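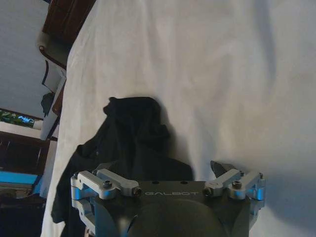 Subject: Re: [dye-at-home] Black cotton turning brown after the second summer
From: Iason Tsoukalas
To: dye-at-home list

Hello all,

Thank you for the many replies in June. I was slow to answer because I wanted to finish my tests before writing, and then the washing machine was in repair.

Margit wrote:

> Iason, I think you are mixing two problems. If the black goes grey all
> over, it is wear: the little fibres on the surface break and the light
> catches them. If it goes brown or reddish, mostly on the shoulders, it
> is sun, or it is chlorine in your tap water. A new bath of dye helps
> for the second and helps almost nothing for the first. What do you
> wash with, and do you dry outside? And please tell us how much salt
> you used. "A good amount" is not a recipe :-)

You are right about the salt, and I am sorry. I used the Kustar black powder, which asks for 130 g of salt for each bath, and the first time I put it in with a spoon without weighing. Since then I weigh everything.

About the brown and the grey: I went through my shirts again at the window, and I think I have both. The older ones are grey at the collar and under the arms. The ones which I wear for garden work are brown on the shoulders, with a clear line where the apron strap was. I dry outside from spring until October, always on the same side of the house, so the sun is the first suspect.
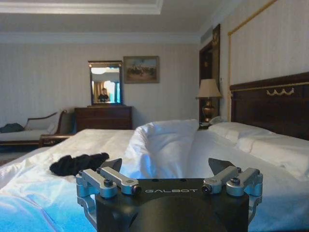

For the chlorine I telephoned the water office in Fleury. The lady was kind but she could only tell me that the level is within the rules and that it changes with the season. My neighbour has a rainwater tank of 4,000 litres and he let me take two canisters for a comparison. I dyed one shirt with tap water and one with rainwater, same powder, same salt, same pot. After 12 washes I see no difference between them. My wife says that the rainwater one is a little deeper, but she knew which one it was, so I do not count this.

What did make a difference was the washing powder. I had always used Halon for white linen because we buy the big box, and I put the dark things in with it also. It has bleach in it! It is written on the side in small letters. I have now a liquid without bleach for the dark things, and I turn them inside out, and the two shirts which I dyed in spring are still properly black.

Some answers to the other questions:

- Polyester thread does not take this dye. On two shirts the seams stayed brownish and now one sees them more than before. If this disturbs you, look at the label before you begin.
- I do not iron them while they are still damp from the dye bath. I did it once and the ironing board cover has a sleeve on it until today.
- For looking at the colour I find that a white background by daylight is much better than holding the shirt in the hand. Two blacks that look the same in the wardrobe can be very different there.
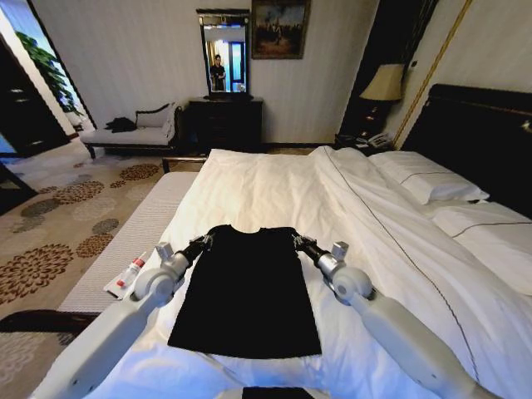 Black t-shirt face-down on the white duvet

One thing I could not solve. After the last rinse the water still comes a bit blue, even when I rinse six or seven times. Ludo wrote last year that the Erkumon fixing liquid helps, but the shop here does not have it any more and the postage costs more than a new shirt. Does somebody know if plain vinegar does anything for cotton? I have read yes and I have read no, and the people who say yes seem to speak mostly of wool.

Margit, if you still have your table with the times and temperatures, could you send it again to the list? The link in the archive does not open for me.

With kind regards,
Iason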